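Bestanico electronic poll register: a review after one by-election

2018-07-02
By Raghda Jaber

Clolport used paper registers at its polling stations until January, when the by-election in Nikness ward was run with the Bestanico electronic register instead. I was a poll clerk at one of the stations and had the thing in front of me from before seven in the morning until after ten at night. The council has since decided to keep it, and two neighbouring districts are looking at it, so this is what it was like to use.

The register is a tablet in a rubber case with a stand and a small receipt printer. The whole list for the station is loaded the evening before and the tablet does not need a connection on the day. Ours held 1,748 names. You search by surname, street or poll card number, touch the name, and a green bar comes up with the ballot paper number to be issued. You touch the bar to confirm it. The entry is then locked and can only be changed by the presiding officer, with a code.

Searching is the best part. On paper you need the elector to give you a street, then you turn to the page and run a ruler down it. With the tablet, three letters of the surname were nearly always enough. It coped well with double-barrelled names and with people who had come without a card. It was worse with flats. Entries for the same block were sorted as text, so Flat 10 came before Flat 2, and we had a slow few minutes with one family because of it.

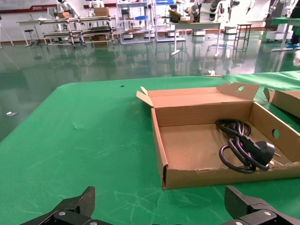
Power is where I would mark it down. Bestanico claims 12 hours from a full charge. A polling day is 15, before you count setting up and closing, so you have to plug in at some point whatever happens. The socket on the tablet is on the long side, underneath when it is on its stand, and you have to take it off the stand to charge it. We did this in the quiet spell after lunch and worked with the tablet flat on the table. The printer has its own supply and will not run from the tablet's. In a school hall with one double socket by the stage that matters, and anyone ordering the kit should check the rooms first and add extension leads to the budget.

The printer itself I could have done without. It produces a slip for each voter with the ballot paper number on it, which we then tucked under the corner of the corresponding number list. The old method was to write the elector number on the list by hand, and we ended up doing that as well because the presiding officer wanted both. I understand the slip can be turned off in the settings, though only by the elections office.

Training was a two-hour session at the town hall and a booklet of 20 pages. The session was fine. The booklet is mostly screenshots from an earlier version, with a blue bar where ours was green, and the section on proxies has been left very thin. Proxy voters are marked with a small P after the name, easily missed on a dim screen. I would like to see a full-width warning there, as there is for postal voters.
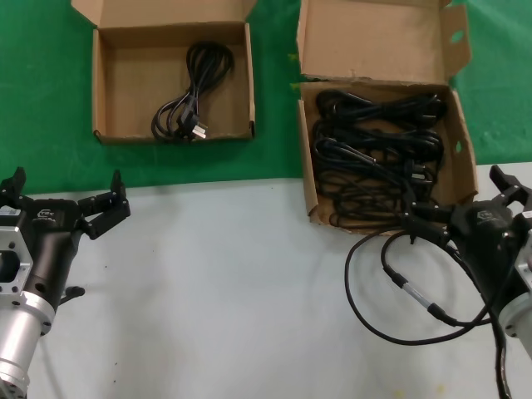

Two open cardboard boxes holding black power cords.

At close of poll the tablet gives you the total issued, the number of tendered papers and the number of spoilt ones, and you copy these on to the ballot paper account. Ours agreed with the stubs first time. In previous years I have sat with a torch and a pencil going back through the marked register to find one missing tick, so I was glad of this. The hourly turnout figure is also there if the office rings for it.

Demetrio Sotomayor, who was the polling agent for one of the independents, was less keen. Agents used to be able to glance at the paper and see that it was being marked properly. With the tablet turned towards the clerk they can see very little. "I'm asked to trust the screen," he told me, "and I can't read it from where I'm allowed to sit." I think he has a point. There is a paper copy of the register in a sealed envelope in case of failure, but it stays sealed unless it is needed.

The other product Clolport looked at was from Srour, which prints a barcode on each poll card and gives the clerk a scanner. It is quicker when people bring their card. A good many do not, and then you are typing names into a much smaller screen. I had a go with it at the trial evening and found the keys fiddly.
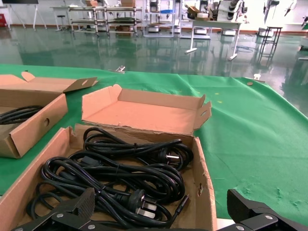 On cost, the hire charge is £200 per station for a single election, including the printer and delivery but without spares. The council took two spare tablets for the ward and used neither. Buying outright is priced separately and I have not seen that quote. For a by-election the hire seems reasonable to me. For a full set of district elections it would be a large sum, and some of our smaller village stations see so few people in a day that a paper list and a ruler would do them perfectly well.

Screen brightness resets to medium every time the tablet sleeps. The case marks easily. The stand is solid and did not slip.

I would use it again at a busy station, with the slips switched off and the charging socket moved.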